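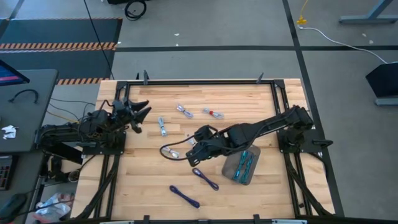 Why do robots still have trouble picking up a cable?

Mostly because a cable never has the same shape twice. A box is a box from any side, so the software can find its edges, work out where the middle is and send a gripper there. A cable bends, loops and hides its own ends, and the program has to guess at the parts it can't see.

I've been hearing about this guesswork since December, when I started bugging the people at Hivell to let me hang around while they worked on Plarkuto, their control software for two-armed robots. I write code for a living (boring code, billing stuff) and I figured I'd follow along fine. I did not follow along fine!

The job sounds so simple. Bundled cables lie on a butcher-block table, white or light grey ones and dark purple-blue ones, and there's a grey bin with teal bundles in it. Two black arms on rails share the wood between them. Get the cables sorted. My kid could do it while watching cartoons.

Yoga Wuisan, who wrote most of the perception side, set me straight over very bad coffee. The camera gives you colors, he told me, and color gets you a long way until two white bundles touch. Then the software sees one big white blob and has to decide where to cut it. Their first version cut it wrong all the time, and the arm would head with great confidence for the gap between two cables. The newer one tries to trace each bundle along its length and gives every trace a score. If the score is low it picks a different bundle and comes back later.

I loved that. It's how I do my taxes.

Then there's the arm itself getting in the way. When a gripper hangs over the middle of the table it covers part of what the camera needs, and each arm has a black cable of its own that loops out near the wrist. Plarkuto has a model of where the arms should be, so it can mask them out. The loops move however they like, though, so the mask has to be generous, and a generous mask eats cables.

Planning is Catriona MacBrayne's department. She used to be at Toveck, doing warehouse routing, and she talks about the two arms like drivers at a four-way stop. One has the middle, the other waits. She had a fancier planner that let both go in at once, and she tested it on 331 saved layouts before putting it back on the shelf. It saved 7 seconds a run and, in 40 of those layouts, got both arms stuck being polite to each other. She's still fond of it. I got the full tour of the branch, comments and all.

The tool I'd steal is the replay viewer, which they call Chisholm. You scrub back through a run and see what the software believed at each moment, drawn right on top of the camera view.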